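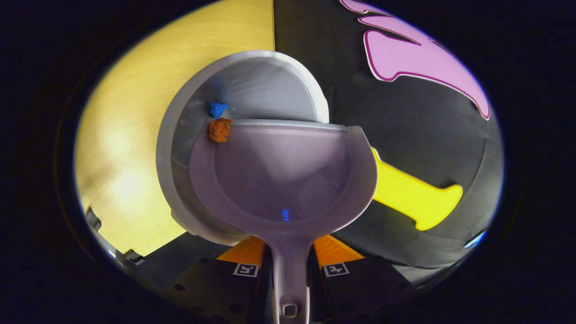 How many demonstrations of a scooping task should one operator record before taking a break?

Operators should record 100 demonstrations per block and then rest for six minutes or longer. Shorter blocks are acceptable. Longer blocks are not, as hand speed tends to drift when an operator is tired.

Recording Scooping Demonstrations with the Hand-Held Gripper
Grarkenness Manipulation Laboratory, Operator Guide
Revised July 9, 2020

Purpose

This page explains how to record demonstrations for the Rullari task set. The full set calls for 2,000 accepted demonstrations, divided between the Oláh and Masel workstations. Both stations follow the same procedure.

Before you begin

Confirm that the gripper battery is charged and that the storage card has been emptied to the server. Wipe the camera lens with a dry cloth. Open and close the fingers fully two times while recording, and save this clip as the calibration file for the block. The marker on each finger must be clean, as finger opening is computed from the markers during processing. A scratched or stained marker should be replaced before work starts.

Set the bowl, the scoop and the items to be moved on the work surface. Positions should differ from one demonstration to the next. Do not return objects to a favorite spot.

Recording a demonstration

1. Hold the gripper still above the work surface and start the recording. Wait for the tone.
2. Approach the scoop and close the fingers on its handle. Keep the grip firm enough that the scoop does not turn.
3. Move the scoop to the bowl at an even pace. Avoid sudden wrist turns, which blur the video and cause position tracking to fail.
4. Collect the items and carry them to the target container.
5. Put the scoop down, open the fingers and back away.
6. Stop the recording only after the gripper has come to rest.

Keep your free hand out of view from the first tone to the last. If it enters the view, finish the motion, stop the recording and mark the file as rejected.

Mistakes and recoveries

A dropped item does not by itself spoil a demonstration. If it can be picked up again with the scoop, do so in the same recording and apply the label "recovery." If it has rolled out of reach, mark the file as rejected. Rejected files are kept on the server and must not be deleted by the operator.

After the block

Enter the station name, the block number and the number of accepted files in the station log. Copy the card to the server and check that the calibration file is in the same folder as the demonstrations. A block without a calibration file cannot be processed and will be returned to the station.

Blocks received by the end of August will be included in the first training run. Later blocks will be held for the second.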